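Keeping the Old Machines Going: Repair and Reuse in Broltwood
by Lindiwe Hlongwane
July 7, 2020
14 shares | 3 comments

When I first told my family that my project was going to be on people who mend things, my grandmother laughed and said I should simply come and sit in her kitchen for a week. She has been using the same iron since before my mother was married. I did go and sit in her kitchen, as it happens, and a good deal of what follows began there over tea, so I would like to thank her before I thank anybody else.

My question was a fairly plain one. I wanted to know why some households in Broltwood keep their electrical things for a very long time and others replace them at the first sign of trouble. I had expected the answer to be money, and money does come into it, but it was a smaller part than I had thought. What came up again and again was whether people knew somebody who could have a look.

I handed out 100 questionnaires, mostly through the library and the two primary schools, and I also had long conversations with the owners of three repair shops. One of these was Molefe, on the hill road, which has been mending radios and televisions for longer than I have been alive. The other two asked me not to name them, so I have called them the shoe shop and the corner shop (the shoe shop mends toasters as well, please don't ask me how that began).

The questionnaire asked what had broken in the home in the past year, what was done about it, and how the person felt about it afterwards. That last question was my tutor's idea and I am very glad of it. People wrote whole paragraphs! One lady filled the back of the sheet with the story of a sewing machine that had gone to her sister, then to a niece, and then come home again with a new belt. Another wrote only "cross", underlined twice, about a kettle.

Kettles, in fact, turned out to be the saddest part of the whole study. Almost everyone throws them away. The man at the corner shop explained that many of them are closed up with screws his tools don't fit, and that by the time he has got the base off he has spent more of his afternoon than anybody would want to pay for. He still tries when an older customer asks him — I saw him do it — but he doesn't put kettles on his price board any more.

Computers were a happier story. The big desktop kind, the sort that lives under a desk and gathers fluff, is built so that you can get inside it, and parts can be taken from one to help another. The largest repair mentioned in my forms was a desktop that had cost its owner 1680 to put right over several visits, which made me gasp, but he ran his whole bookkeeping business on it and said he would do the same again.

Desktop computers with their side panels off:

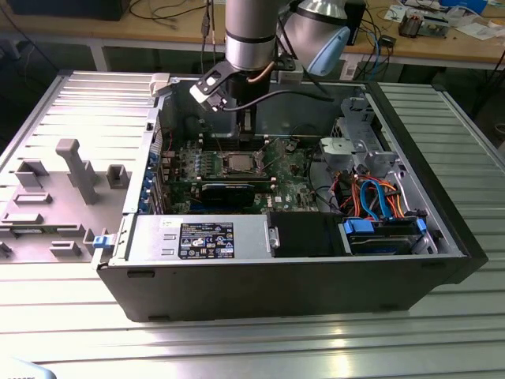
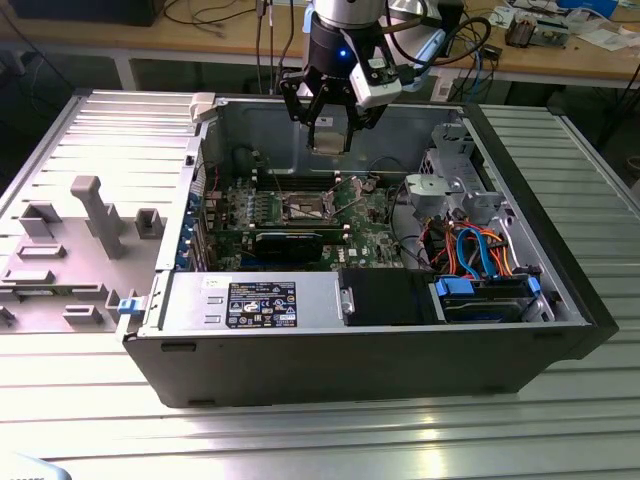
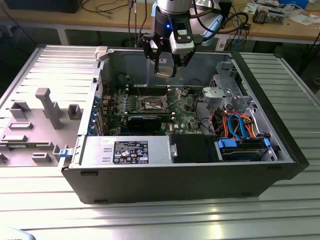

The people who had kept a computer going the longest were nearly all people who had been shown how to do one small thing themselves. They might have learnt to clean out the dust, or to add a bit of memory, and after that they were less afraid of the rest. I heard the same from people with bicycles and sewing machines. Kellitz, the evening class that meets at the Mestelska hall, teaches exactly this sort of thing, and I wish I had found it earlier in the year, as I only managed to attend in October when most of my forms had already come back.

There are weaknesses in my study and I would like to be fair about them. People who visit libraries may be the sort who look after things anyway. I also forgot to ask whether people rented their homes, and several wrote to tell me that the landlord decides about the cooker and the fridge whatever they might think. If I did it again I would put that question first.

I would also spend longer at Molefe. There is a shelf behind the counter of things that were mended and never fetched, each with its paper label, and I should have loved to find out about every one of them.

Contact: Broltwood student projects page | Copyright 2020 Lindiwe Hlongwane | Back to top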